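Speaker notes -- Estow Founders' Day, then and now
Eylün Hall talk, revised 12/5/21
Speaker: Eylül Demirtaş

Start with thanks to the historical society for the room. Ask people in back if they can hear. Say there will be time for questions after and that coffee is in the side room.

Opening line: Most of us have been to Founders' Day. Fewer of us could say what is being founded.
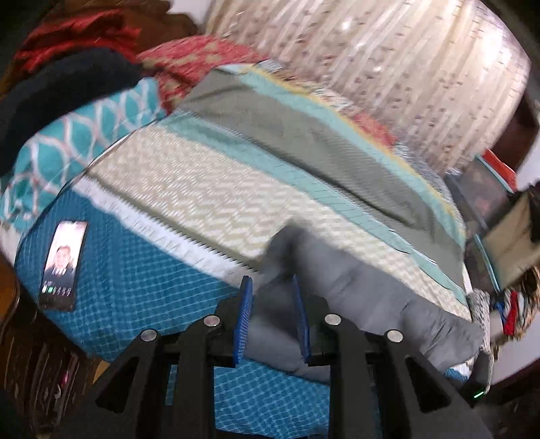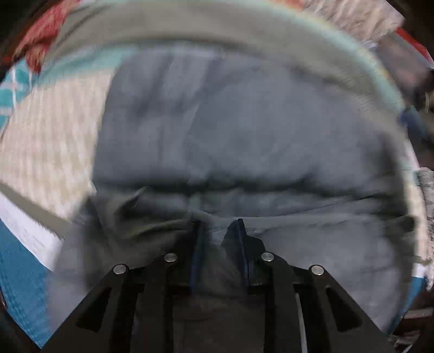

1. Where the day comes from

Estow was laid out as a mill village on the creek. The first settlers held a picnic every August after the hay was in. It had no name. The old diaries just call it "the dinner." Families walked or came by wagon, and each brought a dish and their own plates.

The name Founders' Day shows up later, when the Robles family gave the land for the square. Old Mr. Robles wanted a speech and a band, and he got both. The speech ran 40 minutes. The newspaper printed all of it. I have read it twice and will not read it tonight. (Pause.)

What matters for us is that he moved the dinner from the creek to the square. It has stayed there ever since.

2. The parade

The parade started as a way to get people from the depot to the square. The train from Skelside came in at the bottom of Mill Street and the band met it there. People fell in behind the band. Once that had happened a few years running, it was called a parade.

Order of march, from the oldest program we have:
- Band
- Veterans
- School children, by grade
- Fire company with the hand pumper
- Wagons from the stores

The school children carried 30 flags, bought by the store owners. The program lists who paid. Read two or three of the store names if the crowd is older, as some will remember the buildings.

The train stopped running and the parade kept the same route -- it still begins at the bottom of Mill Street, next to what is now the parking lot for the bank. Mention that the low stone wall there is part of the old platform.

3. The rival picnic

Skelside held its own day on the same date for 4 years. There was a quarrel over the band, which had players from both villages and could not be in two places. Letters went back and forth in the paper. The Skelside writer signed himself "A Cornet." We still don't know who he was.

It ended when Skelside moved its picnic to the week after. Both villages went to both. That is also how the ball game got started, and the pie table rules, which I will skip unless somebody asks.

4. The Tratomberg years

Tratomberg is the farm on the ridge road. When the square was torn up for the water line, the family let the village use their lower pasture. It was meant to be for one summer. It went on for three.

People who were children then talk about it more than any other part. The hill was good for rolling down. There was no electric light, so the dance ended at dark. One woman told me her father parked his truck facing the floor and ran the headlights until the battery died, and then needed a push home.

Play the short recording here if the sound works. If it doesn't, read from the typed page. Do not try to fix the sound during the talk.

5. What has changed

Cars, of course. The supper is now served in the school if it rains. The speech is shorter. The hand pumper still goes through town, on a trailer.

What has stayed is the route, the month and the roll call. The roll call is done by road. The person at the microphone calls out Mill Street, Ridge Road, Creek Road, and people answer from where they stand. It takes a while. Leave it in if time is short and cut part 3.

6. Close

Ask for photographs and programs. We can scan them the same day and give them back. We are missing nearly everything from the years right after the war. Leave the sign-up sheet by the door.

Questions. Total running time is 30 minutes without them.

Comments

millstreetkid
My grandmother always said "A Cornet" was the Skelside barber. No proof, but she was very sure of it.

R. from Ridge Road
Enjoyed the talk. The dance floor at Tratomberg was borrowed from the grange and went back with a hole in it. My uncle helped patch it.

Judy
Is the recording posted anywhere? I had to leave before that part.

Eylül Demirtaş
Judy, not yet. I need to ask the family first. I can play it for you at the next meeting if you come early.

millstreetkid
Please do tell the pie table rules next time!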